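March, a little after eleven at night

Tea's gone cold and I'm still in my work socks, but I want to get this down before I sleep on it and lose the details. We finally have a number for the camera jitter idea! Sabina ran the whole sweep on Kullthorpe overnight and it was sitting in my inbox when I got in: 2,404 simulated episodes, and the policy trained with the wobbling viewpoint got 805 more of them right than the plain one did. I read it standing up with my coat on. Then I read it again, and then I went and bothered Aisling Buckley, who was on the phone and waved me off (fair enough).

The idea is so simple I was embarrassed to pitch it back in the fall. Every time an episode starts, we nudge the camera a bit and tilt it a bit, so the policy can't get lazy and memorize where things sit on the screen. Sabina's version in Wollari also changes the tilt partway through, and I think that's where most of the gain comes from, but I can't prove it yet. That's tomorrow's job. Well, tomorrow's and probably the day after's.
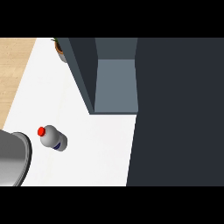 I spent the whole afternoon going through rendered views from the runs, one after another, with a bag of pretzels. Slow going, and I love it, because you start to see what the policy has to put up with. The bottle with the red cap is my favorite test object now. From up above and at a slant like that, it seems to be leaning over, and there's hardly any shadow to help you place it on all that white. Then there's the big gray round thing with its rim coming in so close to the cap, just a narrow gap between them. My old setup never gave us views that awkward, and I'd bet a lunch that's why it fell apart whenever we moved anything.

Aisling came by around four and poked holes in it, as she should. She wants 3 seeds for each condition before anyone says the word "result" out loud, and she wants to know how much is the tilt and how much is just more variety. I grumbled and then wrote it all on the whiteboard. Sabina has already queued another 500 episodes with the tilt held fixed.

Must remember to ask about disk space on Kullthorpe. And buy pretzels.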